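The Grip That Would Not Close

The fault first turned up in March as a dull problem with towels. A folding cell built by Tasel, a small automation firm in Trondham, had been picking up cloth, shaking it out and laying it flat for weeks. Then it began dropping corners. The log said the left gripper was closed. The cloth was on the floor.

Tasel's engineers looked at the software first. The folding model had been trained on 3,677 demonstrations, all of them made by people working with hand-held grippers at a table, and the team suspected that some of those were bad. They pulled 499 for review and found the same error in 11. In each one, the recorded finger position froze partway through a grasp and stayed frozen for up to 2 seconds while the operator carried on folding.

The cause was a cable. The hand-held grippers send finger position down a thin lead that runs back past the wrist. When an operator turned the left hand palm up to catch a hanging corner, the lead pulled tight at the connector and the signal dropped out. The recorder didn't flag the gap. It filled it with the last good value, and the model learned that a half-open gripper was good enough to hold a corner.

On thick towels this rarely mattered. On thin printed cotton the fabric slid straight out.

The floor robot had a related fault. Its own gripper used the same connector, and the controller handled a lost signal the same way, by repeating the last reading. That made it a safety matter as well as a quality one. An arm that reports a closed hand when the hand is open can't be trusted near a person, and the cell's light curtain had been set on the assumption that the reading was always live. Tasel shut the cell down the same afternoon.
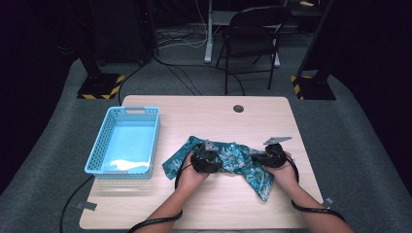
Two hand-held grippers on a piece of printed cloth, with a cable running back from each.

The repair was cheap. Marchuk, which supplies the connectors, sent a version with a locking collar, and Tasel added a clip at the forearm to take the strain. The software change took longer. A missing reading now stops the recording, and on the robot it stops the arm.

The laundry where the cell was installed, Prolavden, went back to folding by hand in the meantime. It took the robot back in May, with thin cotton left off the job list. Tasel is still recording new demonstrations for that fabric and has not said when it will be added.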